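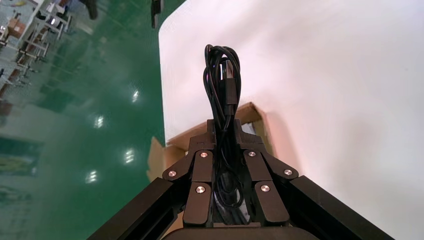 Cable and charger swap moves to the Studside hall

The next cable and charger swap is on Wednesday, May 11, 2022, in the small room at the Studside hall. Doors open at 5 pm and we pack up at 8. There is no charge and no need to book. Park on the Brirberg side if you can, as the front spaces are kept for the playgroup until 6.

For those new to the area, the swap started as one table at the library and has outgrown it. At the November swap we took in 2,398 cables, chargers and adaptors. A good share went home with someone else on the night. What was left was sorted by plug type and put into storage, and the dead ones went to the e-waste depot in two trailer loads.

Bring anything with a plug on the end that you no longer use: phone and tablet leads, laptop chargers, printer cables, aerial leads, extension cords in good nick. Please coil each one and tie it with string or a rubber band before you come. We spent most of the first hour last time pulling apart one very large knot. If you know what a charger belongs to, write it on a bit of masking tape and stick it to the brick.

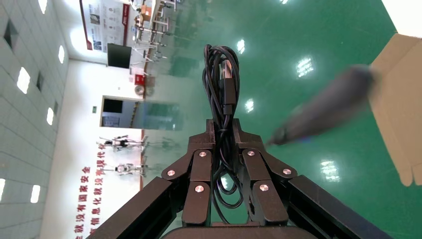
Margaret Street reader: could you take old power boards this time? I have four in the garage and the tip charges for them.

Yes, we can, provided they are not cracked or scorched. Anything that runs off mains power will be tested and tagged at the side table before it goes out, and that includes power boards, so allow a few minutes. Loose batteries are still a no. The supermarket has a bin for those beside the trolleys.

A few words on matching chargers, as this was the most common question in November. Check the voltage printed on the old charger against the one you want to take. It should be the same. The amps on the replacement can be equal or higher, but not lower. The barrel plug has to fit snugly and the polarity symbol has to match. If the label has worn off, leave it in the tray 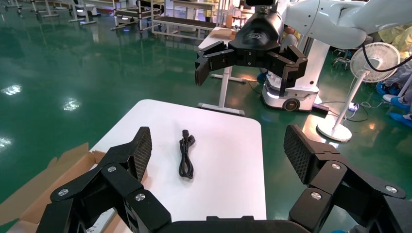

marked 'unknown' and we will put a meter on it later in the week. Please don't try it on your laptop to see.

Phone leads are simpler. Most newer phones take USB-C, and older ones take micro-USB or Lightning. Some leads will charge a phone but won't carry data, so if you want one for moving photos across, ask at the testing table and we will plug it in and check.

The limit is five items per household until 7 pm, then it is open slather. Schools and clubs wanting larger numbers should email the hall before the day – the Favis swim club has already asked for HDMI leads, and we'd like to be able to fill the order.
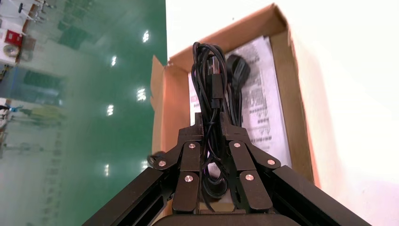
Black cable, coiled in loops.

Somboon will have the food van out the front from 5.30 and is doing noodles and spring rolls, cash or card. Tea and coffee inside are by gold coin donation, which goes towards hall hire. Bring your own mug.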